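Dison Players' Association
Minutes of the general meeting, June 2, 2022
Place: upstairs room of the Mnguni clubhouse

Present: Anel Pretorius (chair), Gert Lekota, Musyoka Mrema, Telmo Gallardo, Nosipho Du Plessis (minutes), and 19 members who signed the attendance sheet.
Apologies: received from 10 members, most of them traveling with the Duko team.

1. Opening and previous minutes

The chair opened the meeting and welcomed the members. The minutes of the May meeting were read. Musyoka asked for one correction: in item 4 he was recorded as "against the protest", but he had said that he was against the date of it. The correction was accepted and the minutes were approved.

2. Kneeling before league matches

The chair reminded the members of the situation. In May four players of the Grostalwood team knelt during the anthem, and the league office sent a letter to the club. The letter does not speak of a fine. It asks the club "to remind the players of their duties", and it does not say which duties are meant.

Gert Lekota read the letter aloud two times at the request of the members. In his opinion the league rules have no article about how a player must stand during the anthem. Rule 14 speaks only about being on the field at the correct time, and all four players were there at the correct time.
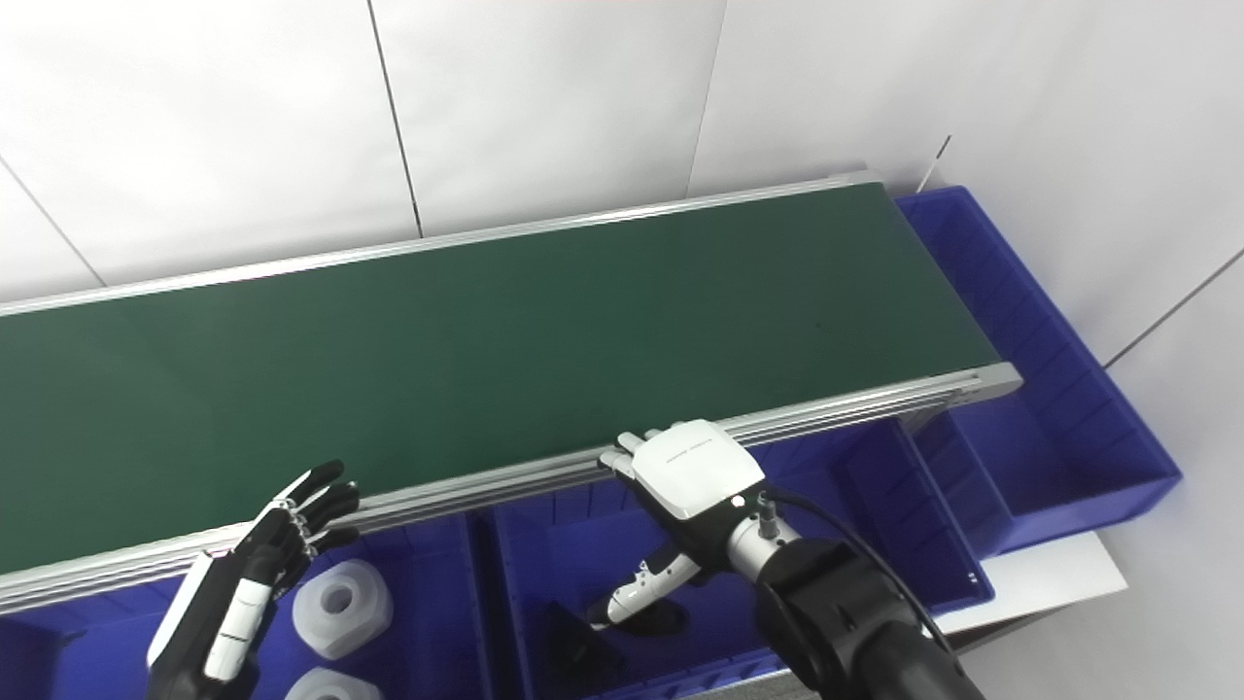
Telmo Gallardo said that he did not kneel himself and he does not plan to do it, but he will support any player who does. He does not want the association to speak as if all players have one opinion. Two members from the Grostalwood team answered that they never asked for this. They want only that the association replies to the letter, so that the four players do not have to reply alone.

A longer discussion followed. One member was worried about the sponsors. Another member said that her father stopped coming to the matches after May, and that this is difficult for her at home, but she would kneel again. The chair thanked her for speaking.

Musyoka proposed that the association should also ask the league for a meeting with the parents of the players, because several parents received unpleasant messages. Anel supported this. Telmo asked if the parents themselves want such a meeting. It was agreed to ask them first.

Decision: Gert will write a reply to the league in the name of the association. The reply will ask which duties are meant, and will state that no player may lose a place in the team for kneeling or for standing. Approved with two abstentions.

3. Open letter of supporters

Nosipho reported that the open letter in support of the four players was signed by 1,882 persons. After double names were removed, 1,810 signatures remain. Gert asked that only the second number is used in public. There was a question if addresses of the signers will be given to the league. They will not be given, only names and towns.

Decision: The letter will be handed over together with the reply from item 2.

4. Contact with the press

(a) A radio program has invited one of the four players to speak. The player would like to accept, but wishes that somebody from the association sits beside her. Anel will go with her.

(b) Members who are called by journalists are free to answer for themselves. They are asked not to say "the association thinks", except when there is a decision in these minutes.

(c) Telmo was quoted wrongly in the Duko match program. He has asked for a correction and has no answer until now. Nosipho will write to the editor and attach his original text. 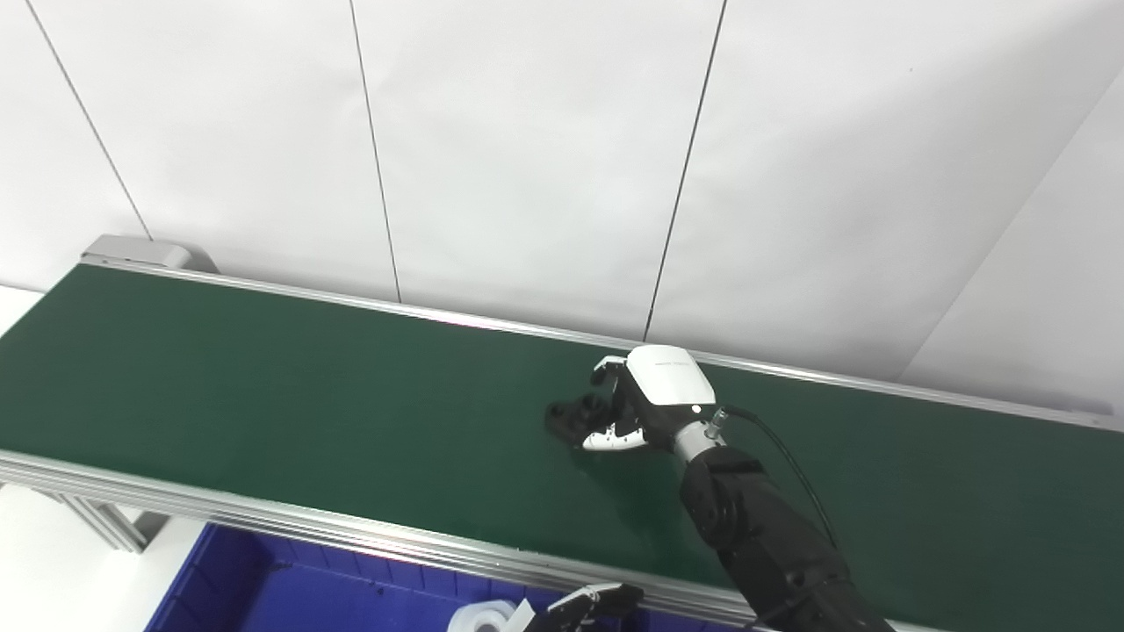 5. Other matters

The key of the Mnguni clubhouse must be returned to Gert on the same evening after each meeting. One key is still missing since May.

A member asked if the team from Dison will wear armbands in the next home match. The captains will discuss this among themselves and inform the chair.

The next meeting will be called when the league has replied, or at the latest before the first match of the new season.

Minutes taken by Nosipho Du Plessis
Checked by Anel Pretorius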